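Hardware Maintenance, Unit 4: Sockets, Levers and Other Expensive Places to Sneeze
Handout to go with the afternoon bench session
Instructor: Dragica Hodžić

Before you start

Read the whole unit first. The boards in the Umska room are retired from service, but we still have to get through the year with them. Strap on your wrist, clip on the mat, coffee on the windowsill. The windowsill was chosen because it is the farthest point from the bench.

Unit 3 covered power. If you can't say where both supplies on your chassis unplug, go back to it now and we'll pretend you didn't need to.

4.1 What holds the processor down

A desktop processor mostly wants to be left alone. A server processor wants to be pressed evenly into a great many contacts at once, and the metal bracket around it does the pressing. The lever gives you the leverage. You'll feel more resistance than seems polite when closing it. Some resistance is normal; a crunch is not, and a crunch goes in the bench log with your name beside it.

Learn the parts by their dull names, as the test uses them: heat spreader (the silver lid), substrate (the green part under it), retention frame, lever, socket housing. "The shiny bit" got partial credit in July and won't again.

The boards also label themselves, if you look. White lettering near the memory slots gives you a position, and CPU0B and CPU1A are two different places. Write down what the board says before you move anything. Last term a group worked for 35 minutes on the wrong bank and was very thorough about it.
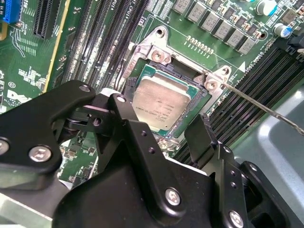
4.2 Taking a processor out

1. Confirm that the power is off and unplugged. Both.
2. Remove the heatsink and wipe off the old paste. The Hastetti wipes are in the top drawer.
3. Copy the socket label and any markings you can read on the lid into the log. If they're too faint, write "illegible" and don't improvise.
4. Release the lever slowly, with a hand on it the whole way.
5. Open the frame, lift the processor straight up by its edges and put it in a tray.
6. Cover the socket. Bent contacts are the reason the Dekine board is now a wall decoration.

For next time

Read Obradović, chapter 4, and bring your log.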